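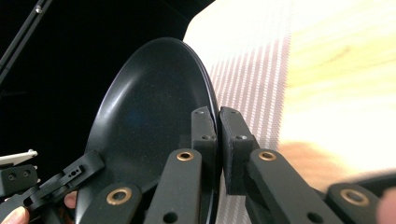

Figura 1. Plato negro sujeto por el borde, con una tela detrás.

Vajilla oscura en un comedor compartido: limpieza, marcas y almacenaje
Trabajo de la asignatura Materiales de Uso Cotidiano
Autora: Karlijn Van Damme
Residencia Rivadeneira, 2018-12-15

1. Planteamiento

La cocina común de la residencia Rivadeneira cambió su vajilla en octubre. Los platos blancos, de procedencias muy distintas, se sustituyeron por un único modelo negro brillante de la serie Benodo. El cambio gustó en la mesa, pero a las pocas semanas empezaron las quejas: los platos salían limpios del fregadero y, una vez en el armario, parecían sucios. El trabajo intenta averiguar qué parte de esa suciedad es real y qué parte se debe al color y al acabado, y propone una forma de lavar, secar y guardar que se pueda mantener en una cocina donde cocina mucha gente.

2. Material

El plato llano de la serie es redondo, de cara lisa y poco honda, con un reborde fino y algo levantado. La superficie refleja mucho. En la figura 1 se aprecia el brillo alargado de la pared interior y también lo que motivó las quejas, unas motas claras muy pequeñas repartidas sobre el fondo oscuro. En un plato blanco esas motas pasarían desapercibidas.

Se usaron además dos clases de paño, uno de algodón con rizo y otro liso de tejido cerrado, el detergente habitual de la cocina (marca Brumton, sin perfume) y un escurridor vertical.

3. Procedimiento

Se revisaron 49 platos a lo largo de cinco tardes. Cada plato se lavó a mano con agua templada y se asignó a uno de los tres grupos siguientes:

Grupo A: secado al aire en el escurridor.
Grupo B: secado con el paño de rizo.
Grupo C: secado con el paño liso.

La revisión se hizo inclinando el plato frente a la ventana, de manera que la luz corriera por la cara. De frente y con la lámpara del techo casi no se veía nada, y la primera tarde hubo que repetirla entera por ese motivo. Los platos se cogieron siempre por el borde para no añadir huellas. Se anotó si había motas sueltas, cercos o rayas, y después se pasó un dedo limpio por una zona pequeña para comprobar si la marca se iba.

4. Resultados

En el grupo A predominaron los cercos, sobre todo en la parte que había quedado abajo en el escurridor. No se iban con el dedo, pero sí con un paño húmedo y unas gotas de vinagre. Se atribuyen a la cal del agua.

En el grupo B casi no hubo cercos, pero aparecieron motas claras sueltas por toda la cara. Se retiraban al tacto y al mirarlas de cerca eran pelusa del propio paño.

El grupo C dio el mejor aspecto. Quedaron algunas motas, menos que en el B, y en dos platos se encontraron rayas finas que no desaparecieron con nada. Es probable que vengan del uso de cubiertos y no del secado.

Aparte se guardó una pila sin tapar en la balda alta. Al volver a mirarla, el plato de arriba tenía polvo y los demás no.

5. Discusión

La mayor parte de lo que se percibe como suciedad es pelusa, cal o polvo, y no resto de comida. El estropajo duro que algunos residentes habían empezado a usar no ayuda con ninguna de las tres cosas y puede rayar el esmalte.

El método tiene límites claros. La valoración fue a simple vista y la hizo una sola persona. Tampoco se midió la dureza del agua. Quedó pendiente la comparación con la vajilla de la residencia Arnstead, que es gris mate.

6. Propuesta para la cocina

Lavar con esponja blanda y aclarar bien. Secar con paño liso nada más aclarar. Lavar los paños aparte de las toallas. Guardar los platos en la balda cerrada, o poner un plato boca abajo encima de la pila. Repasar con vinagre diluido los que ya tengan cerco.

La propuesta se ha colgado junto al fregadero y se revisará con los residentes cuando termine el trimestre.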